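The towel drawer, at last

It was raining sideways on Tuesday and I had run out of reasons to avoid the bottom kitchen drawer. You know the one. Ours sticks halfway, so you have to lift and jiggle it, and every time you do, something gets dragged down the back and is never heard from again. I'd been looking for the good tea towel (the linen one my sister brought back from her trip) since before Easter, and I had a fair idea where it had ended up.

So I put the kettle on, pulled the whole drawer out and sat down on the floor with it. I do recommend taking the drawer right out if yours will let you. There was a birthday candle behind it, two pegs, a recipe for lemon slice in my mother's handwriting that I'd given up on, and yes, the linen tea towel, folded into a shape I can only describe as a concertina. It has been through a hot wash and it's forgiven me, more or less.

What struck me, once it was all in a heap, was how many of the things in there weren't tea towels at all. There were old flannels, half a pillowcase, a bib (my youngest is 14!) and a whole tribe of microfibre cloths that I seem to have been collecting without noticing. I like a microfibre cloth. I came to them late, because my mother was a firm believer in worn-out singlets for dusting, and I still use those for the really mucky jobs. But for glasses and taps and the front of the oven, the fluffy ones win every time.

I moved everything up to the table at that point, partly for the light and partly for my knees, and spread the old white cloth out first so I could see any fluff and grubby marks properly. Then it was just a matter of picking things up one at a time and deciding.

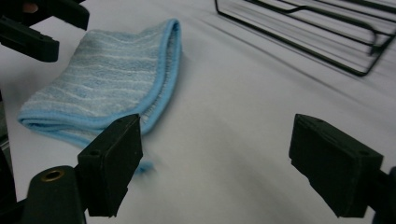 My trouble is that I fold everything a different way depending on my mood. In half, in thirds, rolled up like a sausage if I've been watching one of those organising programs. My neighbour Tarmo Kairys, who spent years working in the laundry of a big hotel at Skasitz and has Views on the subject, told me over the fence that it doesn't matter a scrap which fold you choose so long as you stick to it, and that the folded edge should always face you when you open the drawer. That way you can lift one out without the rest coming along for the ride. He says they used to get through 400 hand towels on a quiet day, so I wasn't about to argue.

I've gone with his method. Folded edge to the front, hems tucked to the back, tea towels on the left, cloths on the right. It looks very smart. My husband opened it that evening, said "oh", and closed it again very gently, as though he'd walked in on someone.

A few things I've settled on, for anyone in the same boat. Microfibre goes in its own wash now, never in with the bath towels, because it picks up every bit of lint going and then you're wiping lint on to your clean glasses. No fabric softener either — I learned that one the hard way, with a whole batch that just pushed the water around the bench. And I've stopped putting them in the dryer. They come up perfectly well on the airer by the back door, even in July, if you give them a shake first.

The colour system I was less successful with. I had grand plans of blue for glass, yellow for the bathroom and so on, and I bought a pack of 20 at the Quintana markets with just that in mind. It lasted until somebody (no names) wiped the dog's feet with a blue one. So the colours are now more of a suggestion.

Everything worn through has gone in a bag in the shed for painting and bike chains, and there's a smaller bag of decent old towels by the front door for the animal shelter out at Wolham. They're always glad of them over winter, and I've rung to check they'll take flannels as well, which they will. I'll drop it off when I'm next out that way, probably when I take the car in.

The drawer still sticks, I should say. I rubbed a candle stub along the runners (the birthday candle, as it happens) and it's a bit better going in than coming out. I might have a proper look at it on the weekend, if the rain keeps up. In the meantime Mum's lemon slice recipe is on the fridge, and I need to find out whether "one small tin" of condensed milk meant the same thing back then as it does now. If anyone has an old cookbook handy, please let me know in the comments!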